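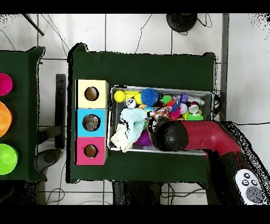 We closed on the Pernari Road house in October, after looking at more places than I want to list. A few people have asked how it went, so I'm writing it down while I still remember.

Our budget had a ceiling of 400 thousand, and we broke it once, on paper, when we went to see a brick two-story listed at 599. The agent, Tamás Kozma, told us it had been sitting for months and the sellers might come down. They did not come down anywhere near enough. I don't regret seeing it, but it made the next four houses look worse than they were.

The one we bought is a single-story with three bedrooms and a carport. The listing called the kitchen "updated." The cabinets had been painted and the faucet was new. The stove was older than I am and the vent fan went nowhere, just back into the room. I mention this in case you are reading listings right now and taking that word at face value.

We had the inspection done by Vasilis Stoyanova, who spent most of a morning there and let me follow him around. He found a slow leak under the hall bathroom, two outlets wired backward, and a crawl space vapor barrier that had been torn up on one side. The roof was fine. The water heater was near the end. He wrote all of it up in plain sentences with page numbers, and I used that report more than any other piece of paper in the whole process.

We asked the sellers to fix the leak and the outlets and left the rest alone. They agreed the next day. Tamás thought we could have asked for the water heater too. Maybe so. Another couple had been through the house twice that week and I didn't want to lose it over a water heater.

The slow part was the loan. Our first lender, Hillero, wanted the same bank statement three times, and each time it was a different person asking. We switched to Skirnano after two weeks and had to pay for a second appraisal. The second appraisal came in a little higher than the first, which made no difference to us.

Closing took less than an hour. I signed my name until it stopped looking like my name. They gave us two keys, and one of them doesn't fit any door in the house. It may be for the shed that used to be out back. There is a concrete pad there now and nothing else.

Since moving in we have replaced the stove and run the vent outside through the wall. A neighbor across the street had hers done the same way and gave me the name of the duct company she used, Taheri. They were on time and cleaned up after themselves. I also spent 50 dollars on weatherstripping and 100 on a used dehumidifier for the crawl space. The dehumidifier is loud, and you can hear it in the back bedroom at night.

Next is the hall bathroom floor, which is soft by the tub where the leak was. I have pulled up one corner of the vinyl and there is another layer of vinyl under it, green this time. I'll post again when I find out how many layers there are.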